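Ticket 984
Product: Banberg play fruit set, with bag and red flower plate
Opened: May 2021
Status: Waiting on customer

Customer bought the set from the Zancombe store. Reports that the fruit is hard to get out of the bag. The thin plastic clings to the pieces, and the handles fold back over the opening. Also asks if the plate is meant to hold the whole set.

Tried so far: shook the bag open, folded the top down once. No change after 14 tries.

Pictures, bag and plate on the marble-pattern top: 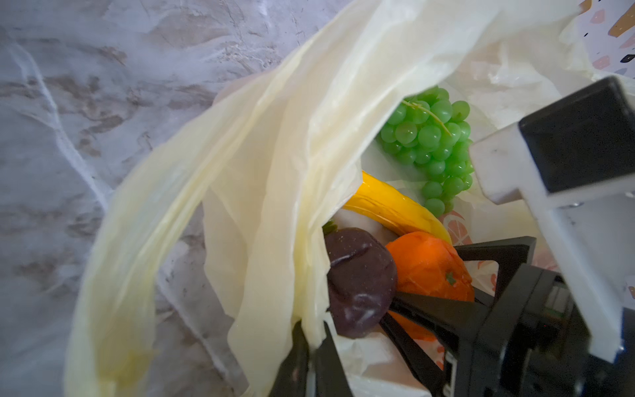
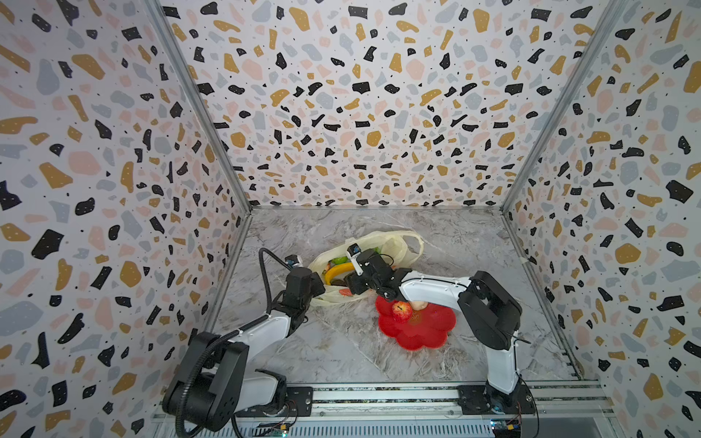
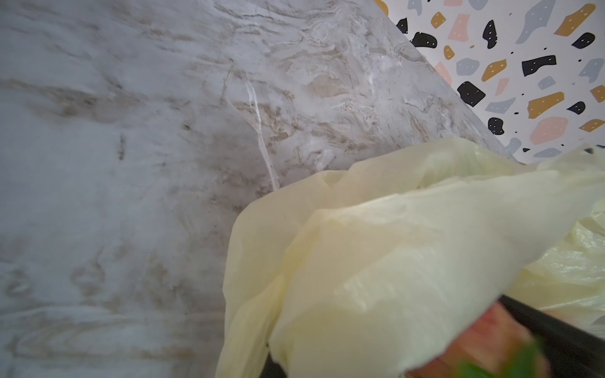
Reply sent: roll the top of the bag outward twice before filling it, heavier pieces first, grapes last. The plate is sized for a few pieces at a time. Offered the stiffer Skikau bag, part 442, at no charge. Delivery takes 7 days.

Customer to confirm shipping address. Keep open until then.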